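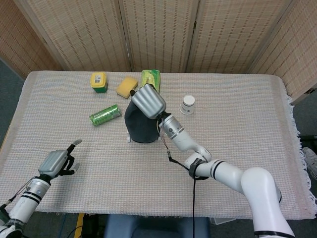
I have been teaching adults to do things with their hands for most of my working life, first upholstery and later bookbinding, and I thought I had met every kind of slow pupil. Then I spent a Monday at Prollska, a small firm in Flavberg that shows robots how to tidy up. The method is simple to explain. A person works the arms from a distance, the arms do the job, everything is recorded, and after enough recordings the machine is supposed to have a go by itself. The job itself is the sort of thing I'd do while thinking about lunch: a tablecloth with a white tassel fringe, a yellow sponge, a green can lying on its side, a paper cup standing off to the right as if it hadn't been invited. Two silver-grey hands with ribbed backs go in among them, one over something dark and soft in the middle, the other hovering over the cloth with nothing in it. I felt for the second hand. I have stood exactly like that at other people's weddings.

My guide was Ibsa Berhe, who has the patience of a man filling a bath with a teaspoon. He had me put on the gloves after ten minutes of watching him, and I would like it recorded that I can cover a dining chair in an afternoon. With the gloves on I could not pick up a sponge. I closed my hand, the robot closed its hand, and the sponge went on lying there between us like a point of principle. The trouble was that I couldn't feel it. I could see that the fingers had arrived, more or less, but whether they had arrived on the sponge or beside it was something I had to work out from the angle, and by the time I had worked it out I had shoved it several inches to the left.

"Slower," said Ibsa. I went slower. "Now you're too slow," he said. "It'll learn to dither."

That remark is the reason for this column. We hear a good deal about what robots are going to take from us, and the people who write about it generally imagine the thing taken as a kind of goods, crated up and carried out of the building. You had a skill, now the machine has it. What I saw in Flavberg looked much more like copying out somebody's handwriting. The robot gets your manners along with your method. If you hesitate before you grip, it hesitates. If you have a habit of nudging the cup before you lift it, you may be founding a dynasty of cup-nudgers.

Ibsa told me they once had a demonstrator who raised every object a good deal higher than it needed to go and then paused there. He'd worked in a bar. He was checking things against the light for smears, the way he'd done for years, and he did it with a sponge. The model they trained on his sessions did it too. It would hold a sponge aloft with great solemnity and then put it in the box. They threw that one away, and I think they were wrong to, but I wasn't asked.

So my first complaint is about who does the showing. At Prollska a session is 40 goes at the same task, with the objects moved between each one, and the target is that 39 of them should be clean enough to keep. I did a session. I'd rather not say how many of mine were clean, except that it was 6. Ibsa, on the same task before lunch, managed his 39 and apologised for the other. Nothing about him is a beginner. Yet the whole trade talks about demonstrators as if they were a sort of tap. The engineers I met were perfectly nice and they all used the phrase "collecting data", as one might collect blackberries, and I kept looking over at Ibsa with his sleeves pushed up, making a white arm as long as a broom handle go gently, and wondering what exactly he was supposed to have been collecting. He was teaching. He was doing the part of teaching that is left when you take away the talking, and I can tell you that it's the hard part.

When I show a class how to round the spine of a book, I say a lot of things. Very few of them help. What helps is that they watch me do it, badly lit and slightly too fast, over and over, and at some point their hands start doing it and neither of us can say when that happened. I used to find this embarrassing. I had a certificate that said I could explain things. There's some comfort in finding that people with a great deal more money have reached the same place and are getting on with it.

My second complaint is about the word "natural". There's a rival outfit called Admasu, who sell a control rig named the Vovon, and their leaflet was lying about in the kitchen at Prollska for people to be rude about. The leaflet promises "natural control". I've had a go with the rig that isn't theirs, and I can't speak for the one that is, but I'd be wary of anyone who tells you that moving a pair of arms that aren't attached to you is natural. Holding a pencil isn't natural. I have watched grown accountants hold a needle as though it might go off. You learn it, it's horrid for a while, and then it belongs to you. I would trust a firm more if its leaflet said "horrid for a while".

The strongest case against all this, and I've heard it put by people I respect, is that it's a very dear way of moving a sponge. I can't argue with that. I stood in a room with enough machinery in it to dig a tunnel and watched it fail to tidy a table, with me at the controls, and I did think about the cost. But most teaching looks like that if you walk in during the wrong half hour. My own evening class in December, seen through the window, is a dozen people in aprons ruining paper. And I notice that the same people who object to the expense of the robot have never once objected that Ibsa's work is paid less than that of the man who names the files.

I'd pay him more. I'd put his name on the thing as well, somewhere small, the way binders used to leave a ticket inside the back cover. If a machine is one day going to clear my table, I would like to know whose wrists it has, and who to thank, or who to write to when it holds my teacup up to the light and waits.

I'm going back next month to try for seven.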